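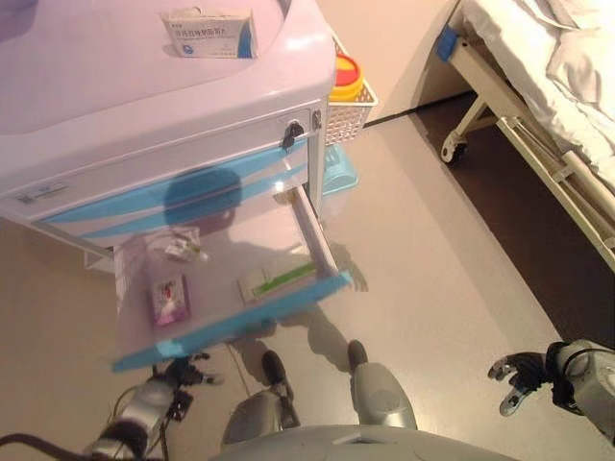
What was a floor maltings for?

It was for turning barley into malt by hand. The grain was soaked in a cistern, spread out on a floor to sprout, then dried over a kiln before it went off to the brewer.

Home Buildings Interviews Walks Archive

Inside the Buvero Maltings, Skillby

I have walked past the Buvero Maltings more often than I could say, usually on the way to the station with my head down, and I am ashamed of how little of it I had taken in. It is the long, low-browed brick building at the bottom of the hill in Skillby, side-on to the river, with the kiln standing up at one end like a squat pyramid on a box. It stopped making malt long ago and later stored animal feed, then furniture, then pigeons. Now it is under repair, and the architect looking after the work agreed to take me round it, top to bottom, and answer everything I could think to ask.

We began outside in a fine drizzle, and she wanted me to look at the windows before anything else.

"They're so small, aren't they? People assume it's meanness, or that somebody blocked them up. But a maltster wanted the light kept off the grain and the air kept steady. Each opening had a shutter inside, and you'd have had a man going along opening this one a crack and closing that one, all according to the weather. So when you look at that wall you're looking at a set of controls. I love that about it!"

There are 19 bays along the river side, each with its little segmental-headed window on both levels, and shallow brick piers between them. The bricks are a soft orange-red with a good deal of variation, made from Avdale clay, and the headers have been picked out darker on the side facing the road. On the river side they haven't. I asked whether that was a matter of money.

"Almost certainly. The road front was what the customers saw. Round the back it's plain bond, and frankly some of it was laid in a hurry. You can find courses that start level and wander off. We've left those alone. There was a suggestion early on that we might tidy one stretch where it dips, and I'm afraid I got quite heated about it."

The repairs to the brickwork are already well along. Hard cement pointing, put in when the building was a feed store, has been raked out by hand and replaced with lime. She ran her thumb along a joint to show me how it sat just back from the edge of the brick. The cement had been doing real harm, she said, holding the damp in the brick until the faces blew off in the frost. Where a brick had gone completely they cut it out and turned it round if the back was sound, which meant they bought in far fewer replacements than the first survey had called for.

Indoors, it takes your eyes a while. The ground floor is one enormous room, very low, with rows of slender cast-iron columns going off into the gloom. It smells of lime and old dust with something faintly sweet underneath, and I did wonder whether I was imagining the sweetness.

"No, everyone says it! It's in the timber. On a warm day upstairs it's like standing in a biscuit tin."

The building has 2 growing floors, this one and the one above. The lower is paved in a smooth, hard plaster and the upper is laid with clay tiles over boards. The wet barley was tipped out at the cistern end and raked into a heap, then spread thinner as it began to sprout and warm itself up. It had to be turned day and night with broad wooden shovels to stop the rootlets knitting together. The ceiling was kept low to hold the warmth and moisture near the grain, and I can report that anyone of more than middling height would have worked with a permanent stoop. She is tall herself and wore her hard hat the whole time with good cause.

"What gets me is the floor," she said, and crouched to show me. "Look along it, towards the door. See the shine? That's bare feet and soft shoes. They couldn't wear boots, they'd crush the corn. So the surface is polished in these long lanes between the columns where the men walked backwards with the shovels. You could relay that floor beautifully and it'd be perfectly level and you would have lost the whole thing. We've patched the holes and stopped there."

The patches are visible if you look for them, a shade paler than the rest. I rather like them.

The cistern survives at the east end. I hadn't expected that, as so many were smashed up for the lead or the slate. It is a big shallow tank of brick lined with slate slabs, and the slabs are held at the corners by iron straps. Until last April it was full of rubble. Clearing it was slow work with buckets, and at the bottom they found the original drain cover, pierced with small holes to let the water out and keep the barley in. It had been lying upside down under a heap of broken roof tile.

"We all came down to see it. The bricklayers stopped, the roofers came off the scaffold. It's a lump of iron with holes in, and there we were passing a torch round as if it was treasure."

From there we climbed a stair I would describe as a ladder with ambitions, past the upper growing floor and into the barley loft under the roof. This is the part I would happily have spent the day in. The trusses are king posts in Baltic pine, big straight timbers, many with shipping marks scratched into them in quick looping strokes. Nearly all are original. The trouble was at the feet, where water had been getting in behind the gutters and the ends had rotted inside the wall.

Tekin, the carpentry firm doing the roof, has cut away only the decayed part of each truss and scarfed on new timber, with pegs and a bolt through. The joints are long and slanting and very handsome. I asked why they hadn't used steel plates, as I've seen in other roofs of the kind, and she said that in 3 places they had.

"There were three where the rot went too far up and there was no sensible length left to scarf to. I'm not religious about it. If steel lets you keep more of the old timber, then have the steel. It's bolted on, it's painted grey, and someone can take it off again if they've a better idea in a hundred years."

Projecting from the loft on the road side is the lucam, the boarded hoist housing that hangs out over the pavement. From the street it looks like a shed that has lost its nerve halfway out of a window. Inside, the hoist wheel is still in place, with a groove worn in the trapdoor where the chain ran. The weatherboarding was past saving and has been renewed in the same widths. It was tarred originally and will be tarred again, and she is bracing herself for letters about the colour.

"There's a photograph from when it was working and it's black as your hat. But people remember it grey. I remember it grey! It was only grey from neglect, though, and you can't specify neglect."

We saved the kiln for last. You go in at the bottom, where the furnace was, through a door that would suit a chapel, and stand in a brick funnel looking up. The walls slope outwards to carry the heat to the drying floor above. That floor is made of perforated clay tiles, each about a foot square and drilled with tiny clusters of holes, so the hot air could come up through the malt. A great many had gone. The search for more took in other maltings, reclamation yards and one very patient farmer who had used them to pave his dairy, and between them they turned up 500.

"They don't all match. The hole patterns are different, you've got rosettes and squares and some sort of wheel. The old ones here didn't all match either, though, because they'd been replacing broken ones the whole time it was in use. So we've mixed them in. I think it looks terrific."

It does, too. With the light coming down from the cowl, which has been freed and greased and now swings round to put its back to the wind, the tiles throw a dotted pattern on to the brick underneath. I took far too long over it and got a crick in my neck.

I asked what happens next. The lower growing floor will be kept open as a single room for markets and meetings, with no partitions, and the upper one is to be let as workshops divided by low screens that stop short of the ceiling. Heating has been the hardest argument. A building designed to hold a cool, damp, even air does not much want to be a warm dry office, and she has settled for heating the screened areas gently and leaving the rest to be a bit chilly.

"Bring a jumper," she said. "I've put that in the report, in longer words."

And was there anything she would do differently? She thought about it most of the way down the stairs.

"I'd have got the gutters sorted sooner. We spent a whole winter on drawings with water still coming in at the north corner, and we could have had a temporary gutter up in a day. It's the dullest answer I could give you. But if anyone reading this has an old building, go and look at your gutters when it's raining, and take somebody with you to hold the ladder."

It was still raining when I left, so I stood on the opposite pavement and looked at theirs. They are cast iron, half-round, newly painted, and not a drip anywhere along the road front. The towpath gives the best view of the river side, and the scaffold there has come down as far as the kiln.

Shared 19 times | 2 comments

Contact us | © Skillby and Avdale Buildings Notebook | Back to top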